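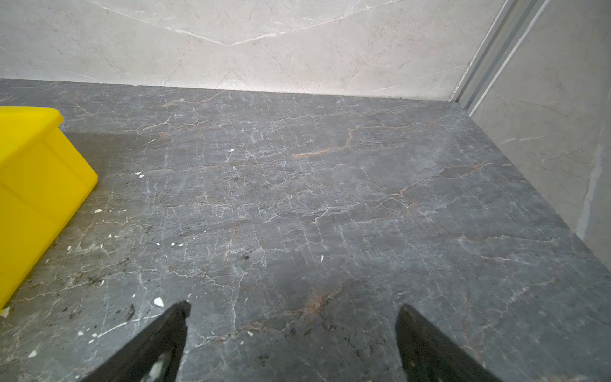
4.2 Surface cleanup with the Brindstead kit

Figure 3. View from the wrist camera of the Brindstead kit over a dark, veined marble slab. Small white chips lie on the stone, a yellow plastic container stands at the left, and the gripper is open.

The second test covered the pickup of small pieces from stone. We used the Brindstead kit as sold by Carbridge, with the standard two-finger gripper and the wrist camera that comes in the box. No parts were changed. The Karabulut software was left at its default settings except for the closing force, which we set to the lowest value.

Marble is a hard case for the detector. The slab in Figure 3 is charcoal gray with many thin white veins, and the pieces to be found are also white and small. A short length of vein can look much like a chip in a single view. The slab also has orange and tan veins, but these caused few false detections. Dark smudges toward the lower left of the view lowered the contrast of the stone and had little effect on the score.

We ran 209 trials over 6 days. A trial began with the fingers open above the slab and ended when the kit reported a pick or gave up. The detector had been trained by the vendor on over 1,000 views of plain countertops, and the manual does not mention veined stone. We added 100 views of our own slab and repeated the test. False detections on veins fell, and missed chips stayed at the same level.

Most failed picks came from the fingertips. They taper, but the smallest flecks are thinner than the gap left between the tips and the stone at the default height. Ostonari sells a softer tip that fits the same mount. We did not test it.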